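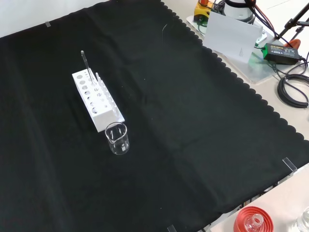
Home About Family Learning at Home Books Contact

Search this site Type and press enter

Keep reading aloud to your teenagers

By Heather Cartwright
August 3, 2025
6 min read

My daughter Kylie is fifteen, can read perfectly well by herself, and still gets read to most evenings. So does her brother, who is thirteen and would rather I didn't put that on the internet (he has seen this and given me a grudging nod). I think every family with older children should be doing it, and I'm going to try to talk you into it.

Most of us stop far too early. There's a lovely stretch when they are small, all picture books and funny voices, and then school reading takes over and the child is sent off to bed with a chapter book and a lamp. I understand why. You've been waiting years for them to manage it alone! But somewhere in there we got the idea that reading aloud is a kind of stabiliser on a bicycle, to be taken off once they can balance. I've never seen it that way. We don't stop cooking for people once they learn to use the hob.

We nearly stopped ourselves. When Kylie was ten we moved to Garora, the boxes took months, and the evening book simply fell out of the day. I missed it more than I'd expected, though I couldn't have told you what I was missing. Then one wet night in February the power went off and we had candles, a flask of tea and one book within reach, an old sea story of my father's with 242 pages and no cover. I read until I was hoarse. They asked for it again the next night with all the lights working, and we've kept going ever since.

What I love most is that a book gives you something to talk about that isn't them. Teenagers are asked about themselves all day long. How was the test, have you eaten, who's going, what time will you be back. Put a third person in the room, some foolish young man who has just lied to his best friend, and suddenly everyone has opinions. I've learnt more about what my two think of honesty and money and faith from arguing over characters than I ever have from asking. Kylie once put up such a fierce defence of a horrible aunt that we had to stop for the night, and she was still at it over breakfast, and by the time the toast was gone I'd come round to her side.

Then there's the sheer stretch of it. They'll listen to things they would never pick up. Long sentences that look dreadful on the page go down easily when somebody else is doing the work of them, and I've watched both children laugh at jokes two hundred years old. We teach at home for part of the week, and I'm a little ashamed to say that our best literature lessons happen after supper with nobody writing anything down.

Now, the objections, which I do hear, mostly from other mothers at the Mahuika library on a Saturday sort of morning when everyone is tired.

The first is time. I know. We have swimming and church and homework and a dog who needs her ears doing. But we read for twenty minutes, and if it's a bad night we read 2 pages and call it done. Two pages still counts in this house. What kills the habit is deciding that it has to be a proper cosy hour or nothing.

The second is that they'll roll their eyes. They will! Let them roll. My son spent the whole of one novel lying on the floor with a cushion over his face, and when I skipped a paragraph by mistake a voice came out of the cushion to tell me. I don't ask for anybody to sit nicely. They can draw, knit, paint those tiny soldiers, sort socks (I strongly recommend socks). Phones go on the dresser and that's the only rule we have.

The third is audiobooks, and here I'm going to be a bit stubborn. We have a Starnex player in the car and I'm very fond of it. On a long drive it's a blessing, and those actors do accents I can't get near. But the player doesn't stop when somebody says "wait, why did he do that?" It doesn't lose its place because it's crying, either, which I did at the end of the sea story, and I think it was good for them to see it. Have both, by all means. I wouldn't want one to stand in for the other.

I wrote a short piece about this for our parents' newsletter, Window, last year, and had 68 replies, which for a folded sheet of A4 is quite something. A good many were from grandparents. One gentleman reads to his granddaughter down the telephone and they are on their ninth book. A mum of four told me that her eldest, home from his first term away, hung about in the doorway in his coat while she read to the little ones and then asked if she'd mind going back to the start of the chapter.

If you want to begin and it feels awkward – and it does, for a week or so – pick something with a plot. Save the beautiful slow books for later. Choose a thing where somebody is in trouble by the bottom of the first page, and stop at a bad moment, and be quite heartless about it. Read badly if you read badly. I have one accent, and it serves for every foreigner, villain and farmer in English literature. If a book is dull by chapter three, drop it and let them choose the next one, even if it has a dragon on the front.

We're on one with a dragon on the front now, as it happens. Kylie picked it and has started taking every other chapter herself, and she's far better at the voices than I am.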